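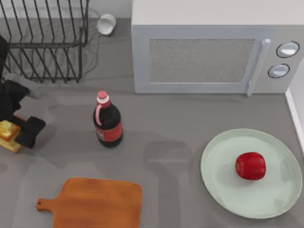
The Tilley coupe held 400 horsepower at the wheels for 20 minutes, then lost third gear. Ute Lenz logged the fault and coasted to the pit wall.

Macarena Bustamante read the gearbox trace. Shift pressure had dropped twice before the failure, both times on the Cimgate straight.

"You felt it," she said.

"I felt it the first time."

"And kept going."

Lenz removed her gloves. The contract specified a full run — 1000 miles, one driver. She signed the sheet and left the box marked "cause" blank.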